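Bench notebook, Bokimby cell, January

Picked up where the night run left off. Gata was supposed to be doing snack shelf picks until morning. The log says it stopped at pick 18 with a force fault, then retried the same pick 6 times, as if the arm thought persistence was the issue.

Cleared the fault, homed everything, checked finger travel by hand. The fingers open and close fine. Ran a slow approach over the table with the cheese tray on one side and the basket on the other, watching the wrist force reading the whole way down. It drifts. With nothing in the grip it claims to be carrying 8 newtons of pure imagination.
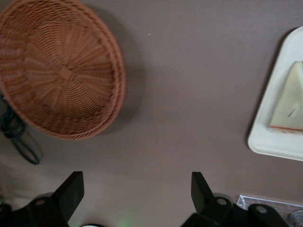
Things tried, in order of dignity

Re-zeroed the force sensor. Good for about 1,000 cycles according to the Kariuki manual, good for one coffee according to me.

Swapped the signal cable. No change, and now there are two suspect cables in the drawer with no labels.

Dropped approach speed by half and moved over to the rack, candy bars on the top tier, cartons below. The clear plastic is the depth camera's least favorite material, so I don't fully trust the height it reports there either. 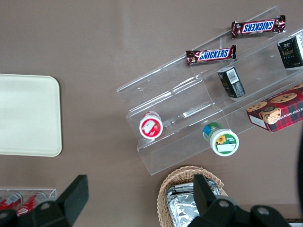
Osix support wrote back that the drift sounds thermal and asked whether we let the wrist warm up before zeroing. We do not. Warm-up goes in the start script tonight, and the retry limit goes down to one.

Bokimby Robotics Workshop | Internal notes, do not redistribute | Back to top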